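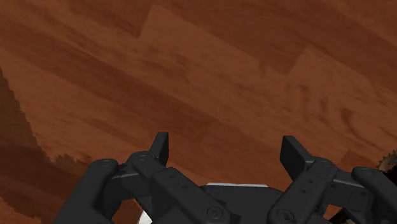

## Gidano 306 Key Lockbox for Listings

The Gidano 306 is a shackle-mount lockbox for houses and condos that are being shown to buyers or renters. It hangs on a door handle, a gas pipe, or a railing and holds the keys until a showing agent opens it with a code. There is no app and no battery.

We have carried this box since our first catalog, and it is the one most small brokerages reorder. As of June 22, 2021, there are 1,122 in the warehouse, so orders of any normal size ship without a wait.

### What it holds

The key compartment takes three standard house keys on a ring, or two keys and a flat building fob. Thick garage remotes will not fit. If the listing needs a remote, look at the Enico Deep Box, which has the same shackle and a larger door.

### Setting the code

The code is set from inside the door, so the box has to be open before anyone can change it.

1. Open the box with the current code.
2. Slide the small lever on the back of the door to the left.
3. Turn the dials to the new code.
4. Slide the lever back to the right.
5. Test the new code with the door still open.

Please do the test. Most of the boxes sent back to us as faulty have the lever sitting halfway, and the dials have picked up a code the agent didn't mean to set. We can't look up a lost code, and neither can Gidano — nothing is registered when the box is sold.

### Materials and weather

- Body: cast zinc, painted black
- Shackle: hardened steel with a vinyl sleeve
- Door: zinc, with a rubber weather cover over the dials
- Mounting: removable shackle only, no wall plate

The vinyl sleeve keeps the shackle from scratching a door handle. It wears out before anything else does, and replacement sleeves are sold in packs of 10. In very cold places the weather cover gets stiff and can take a hard pull to lift. A little dry graphite in the dials once a year keeps them turning. Do not use oil.

### Which box to buy

| Box | Best for | Code type |
|---|---|---|
| Gidano 306 | Single-family homes, short listings | Dials |
| Enico Deep Box | Garage remotes, large key rings | Dials |
| Skismont Push | Rentals with frequent code changes | Buttons |

The Skismont Push is faster to open in the dark, and property managers who change codes between every tenant tend to prefer it. It costs more and can't be opened with a gloved hand as easily. For a listing that will be on the market a month or two, the 306 does the job.

Check your local association's rules before ordering. Some of them require an electronic box that logs each entry for any home listed through their service, and a dial box won't meet that rule. Many agents still keep a few dial boxes for contractors, stagers, and cleaners.

### Ordering

Boxes are sold singly or in cases of 10. Case orders can be engraved on the door with the brokerage name and a phone number. Engraving is done by Eglītis, a shop two doors down from our warehouse, and adds a few working days. Engraved boxes can't be returned unless the box itself is defective.

The Eglītis shop closes for the first full week of July. Engraved orders placed right before then will go out when they reopen — plain boxes are not affected.

### Returns and warranty

Unused boxes can be returned in the original packaging with the lever in the right-hand position and the dials at the factory code. Gidano covers the body and the lock against defects. Cut shackles, forced doors, and forgotten codes are not covered.

Replacement shackles and vinyl sleeves are listed under Parts.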